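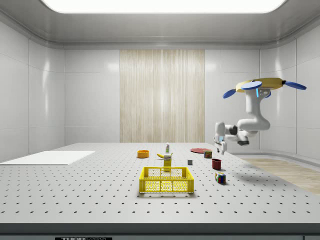 Pandutdale Reading Circle
Minutes of the meeting held 2024-01-20

Minutes of the October meeting were approved with one change – the price of the Tesfamariam paperback was entered wrong.

Book discussion. Members talked over the Tallari history of fathers' clubs and lodges, first printed in 1922. Most found the chapters on mill towns strong and the last two too long. Several wanted more on the wives' auxiliaries, which get a footnote. It was asked whether the author relied too much on lodge newsletters. No agreement was reached.

Funds. The balance stands at $2,350. Approved: two extra copies of the next title for lending.

Next title. The Nanosach essay collection on work and family was chosen by show of hands. Part one to be read before the next meeting.

Other business. Overdue loan copies – please return them to the front desk.

Meeting adjourned.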